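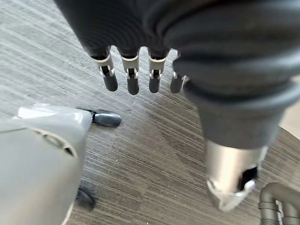 How to sell your spare loot in Sestance without losing your shirt

By Malsha Pathirana
Dec 1, 2019

So you have 304 wolf pelts in storage and you've heard that people pay rent with this game. Some do. I pay for coffee, and in a good month a sandwich to go with it.

Before you list anything, open the Cikitz market board and search for your item. Ignore the asking prices. Anyone can ask for anything, and there's been a bent spoon up at a king's ransom since April. Click the Sold tab and look at the last 11 sales. Throw out the highest and the lowest, and take the middle of what's left as your price.

Next, sort your stock. Crafting materials sell in stacks, so bundle them. Armor sells one piece at a time, and only if it's clean of upgrades. Yes, I know you spent a weekend on those upgrades.

Now make the listing:

1. Travel to Sunden and talk to the clerk by the fountain. The clerk in the harbor looks the same and charges double.
2. Pick the item, type your price and set the timer to 69 hours, the longest you can get.
3. Check the zeros. Check them again.
4. Pay the listing fee, which you won't see again whether the thing sells or not.

If a stack hasn't moved by the time it expires, drop the price a little and relist it once. After that, give it to a new player and enjoy being thanked.

Cashing out takes a level 55 trader account and a trip through the Tsikata exchange window. Read the rate on the confirm screen, as it can shift between one click and the next. Keep a note of every payout too. Your tax office may not care what a wolf pelt is, but it does know what income is.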